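ok so my grandmother's sourdough starter has been in my care for 26 months now and I have finally stopped baking bricks. a thread for anyone still in the brick phase

14 replies 41 reposts

first thing. I kept changing stuff. new flour, new pan, new oven temp, all in one weekend. then the loaf would come out decent and I had no idea which thing did it. pick ONE thing. leave it alone for three bakes. boring, I know, I hated it

my flour is Balogh bread flour, the plain one in the paper sack. I tried the fancy stoneground from the mill stall for a while and it tasted amazing but it drank water like crazy and I never adjusted for that. if your dough feels like wet cement or dry clay on the same recipe as last month, check if you switched sacks

3 replies 12 reposts

the numbers, because people always ask. my whole batch of flour is 634 grams, which is a dumb amount, I got there because it's what fills my pan right to the lip after it rises. 12 grams of salt. water I do by feel now but start lower than you think, you can always wet your hands and work more in

(yes I weigh it. cups did me dirty for a full year)

my kitchen is cold. like, October to April cold. every recipe says bulk rise four hours and I believed every recipe. four hours in my kitchen and the dough has barely noticed it's alive. I let it go overnight on top of the fridge and that one change fixed more than everything else put together

8 replies 30 reposts

how I tell it's ready – I quit poking it. everybody says poke it and see how slow it springs back and I could never read the poke. I put a little lump of dough in a straight-sided jar next to the bowl with a rubber band on it. lump is up by half past the band, dough goes in the pan. done

oh and the Kuson pan. it's a long skinny lidded thing, I got it secondhand with a dent in the lid. keeps the steam in. lid on for the first stretch, lid off when it starts to smell like toast. you do not need a Dutch oven the price of a car payment

now the part I really wanted to talk about, which is DAY THREE BREAD. fresh sourdough is great, fine, sure. but a thick slice that's had a couple days to settle down, toasted hard, with way too much butter? I'd pick that over a warm heel any time 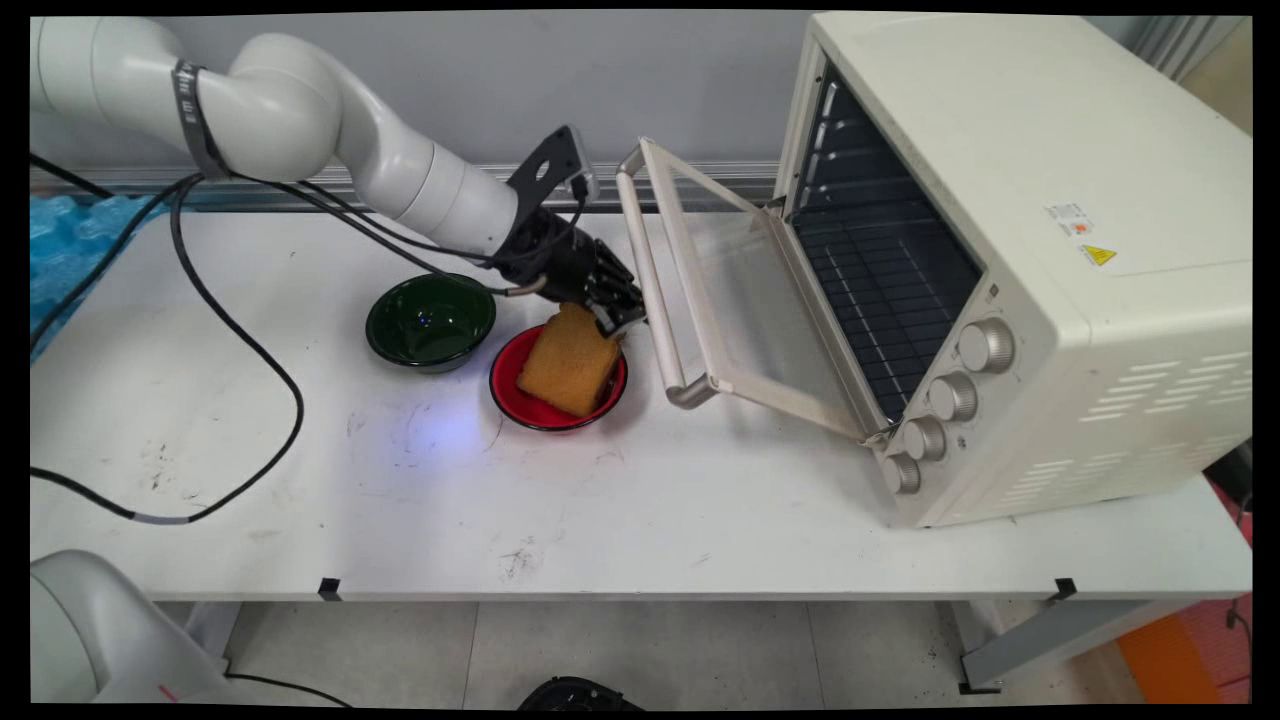
wulholm_kitchen: ok but how thick are we talking, because mine always goes dark on the outside and stays gummy in the middle

22 likes

so if it's gummy inside after toasting, I'd look at the loaf before the slice. mine were gummy for ages and I was cutting them hot. let it cool all the way. I mean all the way, go to bed if you have to. then slice thick as you want, lower heat, longer toast

and I get toast opinions are personal! some of you like it barely tan and I'm not going to fight you about it today

what to do with the ends: I let them dry out on the counter and run them through my old Grindimix. crumbs go in a bag in the freezer. meatballs, mac and cheese topping, fried in olive oil with garlic and dumped over pasta. that last one is dinner at my place more than I'd like to admit

5 replies 9 reposts

starter stuff, quick. I feed it when I remember. it lives in the back of the fridge and once went 19 days with no food and a layer of gray liquid on top. poured that off, fed it twice, it was bubbling by the second evening. if yours has pink or orange streaks or fuzz, toss it, I'm not brave about that and you shouldn't be either

also please stop naming your backup jar. I named mine and now I can't throw it out and there are two of them eating my flour

somebody in my DMs asked about scoring patterns. I do one slash, long ways, with a steak knife. I tried the wheat stalk thing in June and it looked like a fish

17 replies 6 reposts

next up I'm trying rye, probably a third rye to start, same pan. I hear it's stickier and meaner. if you've got a rye loaf that works in a cold kitchen drop it below, I'll read all of them

Show more replies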